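Ostthorpe Tissue Group
Home | Notebook | Protocols | People | Archive
Search this notebook Enter keywords

August 15, 2018

Lung sections, second staining run. Blocks from the Grandmont set, cut yesterday by Ragnvald at 3 microns, dried overnight at 37. The first run was rejected for patchy background in the airway walls. Wenche thought it was the blocking step, I thought it was retrieval. Changed both this time, which is bad practice, but the number of spare sections does not allow a full comparison.

Changes from first run:
Retrieval buffer made fresh, citrate, pH checked at 6.0 before and after heating. The old bottle read 6.4.
Retrieval time 20 min, up from 15. Left to cool in the buffer with the lid on.
Blocking with 3% serum in PBS, one hour at room temperature.
Primary at the same dilution as before, overnight at 4 degrees in the humid chamber. The chamber had a slight tilt last time and the slides at the far end dried at one edge. Levelled it with a folded card. Needs a proper foot.

Results. Background in the airway walls is down on every slide. Signal in the alveolar macrophages is as expected, clean and granular. Smooth muscle around the small vessels is positive, also as expected. Two slides lost tissue at the corner during retrieval, both from the same block. That block cut badly to begin with (Ragnvald noted chatter on the label) and I suspect it was under-fixed. Not worth restaining. No-primary controls are blank apart from red cells, so the peroxidase quench is still not complete. Will try a longer quench on the next run, leaving everything else alone.

Scoring. Stellan and I scored separately, same sheet, slide labels covered. We agree on the strong and the negative fields. We disagree on the weak ones, where he scores one step higher than I do nearly every time. It is a consistent shift and could be corrected, but I would sooner we sat down at the double-headed microscope and settled what counts as weak. Wafula has offered to be third reader. He has not seen any of the earlier slides, so that is useful.

Fibrosis grading on the trichrome sections is held over. The blue is too pale to grade from and I do not trust it. Jonatan says the bottle was opened last October and should have been thrown out. New bottle on order through Nordin.

Freezer. The -80 alarmed at lunch, door not fully latched. Display read -71 when I got to it and was back to set point by mid-afternoon. Serum aliquots on the top shelf are the ones to worry about. I have marked the rack with red tape - please do not use those for the cytokine plate until I have run one against a tube from the bottom shelf.

Cevemov slide scanner: focus drifts on the last slides in the tray. Cleaned the stage, no difference. Scanning in half trays for now. Files go in the usual folder, named by block and then by stain, not the other way round. Several from last week are the wrong way round and I have renamed them.

To do:
Longer quench, two spare sections and one control
Wenche to check fixation times for the block that lifted
Book the double-headed microscope with Stellan and Wafula
Foot for the humid chamber
Serum comparison before the plate

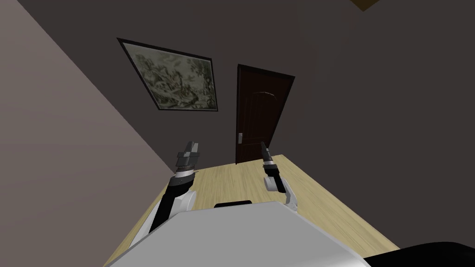
For the serum comparison I will use the old plate layout, standards in duplicate down the left-hand side, so that the numbers can be set against the spring run. If the top shelf tube reads low the whole rack goes in the bin.

Contact the group | Copyright Ostthorpe Tissue Group | Back to top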